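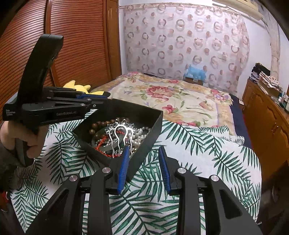

The budget line that required the most revision this year was the one for hand-held grippers. Our original request assumed a single tool per operator, with a price of 507 dollars per unit and a small reserve for replacement pads. That assumption does not hold for tasks such as the jewelry box, where one gripper must clamp the upper rim and tilt the box while the other is kept free to work among the beads and pearls. Units are therefore now requested in pairs, and the replacement reserve has been calculated on the same basis.

Lilian Rashidi reviewed the quotations from Greltaneck and Aasen in March. The Greltaneck offer was lower on the tools themselves, but shipping and spare linkage parts were listed separately and brought the total for a pair to 1,129 dollars. Aasen included both items and asked for a delivery period of 42 days. I have recommended Aasen for the first order, subject to written confirmation of the warranty terms.

Storage is a separate matter. The Dokumell plan we hold at present will not carry two recordings per session through the summer, and I have asked for a further 1,000 dollars to be set aside under data services. Household articles used in the tasks will continue to be charged to general supplies.

The Sultmont site has requested its own equipment. That request will be considered after the first order has been received and inspected.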